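Bamboo board with juice groove: how to oil it, and does the groove need anything different?

Home & Kitchen > Benchtops and Boards
Posted 2018-08-08
386 views

Lụa Quách

I have a rectangular bamboo board with a juice groove running inside the rim. It lives on a marble benchtop. The face of the board is in fair condition and still a good honey colour, but the groove feels rough when I run a fingertip along it, and it stays damp longer than the flat part after washing.

Product on hand is Turken board oil (food grade mineral oil, no wax). The bottle says to flood the surface and wipe off. It says nothing about grooves. Specific points I would like answered:

Should the groove be sanded before oiling, and with what grit?
Does oil pooled in the groove do any harm if left overnight?
Will an oiled board mark the marble? The marble was sealed when we moved in and has not been touched since.

The board is used for vegetables and the occasional roast. It has never been in the dishwasher. 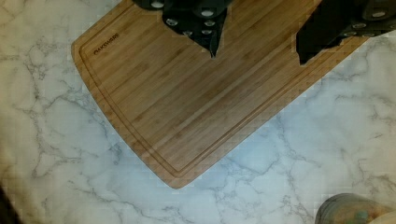 2 replies, sorted by oldest

Nolulport

Sand it, yes. The groove is routed, so the cutter goes across the ends of the fibres at the corners and along them on the long sides. The corners fuzz up first. That roughness is raised fibre and in most cases is not damage.

Procedure I use:

Wash the board with warm water and a small amount of dish detergent. Rinse both faces.
Stand it on edge and leave it for a full day. Do not lay it flat to dry.
Wrap 240 grit paper around a dowel slightly narrower than the groove. A pencil works if the groove is narrow. Sand along the channel, never across it.
Repeat with 320 grit. Stop when a fingertip no longer catches.
Brush the dust out with a dry toothbrush, then wipe with a barely damp cloth and let it dry again.
Apply oil to both faces, all four edges and the groove. Use a cotton bud in the corners.
Leave it for several hours. Wipe off everything that has not soaked in.
Repeat the next day.

On pooling: mineral oil does not go rancid, so a puddle left overnight will do no harm to the bamboo. It is wasteful and makes a mess when you pick the board up. Soak it out of the channel with a folded paper towel.

Bamboo takes up less oil than maple. The strips are dense and there is glue between them. If the surface still looks wet the next morning, you used too much. Darker streaks in the strips are normal colour variation and will not sand out. Leave them alone.

If there is a maker's mark on the face, keep the sandpaper off it. Some are burned in deep enough to survive a light pass and some are only printed.

Erkus_781

Just use olive oil, have done for years, no problems. Never bothered with sanding.

Nolulport

Olive oil is a non-drying vegetable oil and can go rancid in the board, with a sticky film and a smell. Results vary with how often the board is washed. I would not recommend it when the poster already has mineral oil.

Hà

Adding to the above, as the marble part was missed.

Oil is a staining risk on marble. It does not etch the surface the way lemon juice or vinegar does, but it can soak in and leave a dark patch, and a sealer only slows this down. Given that yours has not been resealed, test it first. Put a few drops of water on an out-of-the-way spot and wait 15 minutes. If the stone darkens under the drops, the sealer is due for renewal and the freshly oiled board should stay off it.

Do the oiling somewhere else. I use a baking tray with a wire cake rack in it, which also lets the underside breathe. Before the board goes back on the bench, press a dry paper towel firmly against the bottom. If the towel picks up oil, wipe again and wait another day.

For an existing oil mark, the usual treatment is a poultice: baking soda and water mixed to a thick paste, spread over the mark, covered with cling wrap taped at the edges, left 24 to 48 hours. Old stains may need more than one round.

Small rubber feet are an option, but they turn the board into a single-sided one and you need to screw them in properly. I would put a thin silicone mat underneath instead. Lift the mat and dry under it daily.

Lụa Quách

Thanks. Water test done beside the wall, and the stone went dark in under ten minutes, so resealing comes first. I will do the groove with 240 then 320 and keep the board on a rack in the laundry until the towel comes up clean. Last oiled in December, for reference.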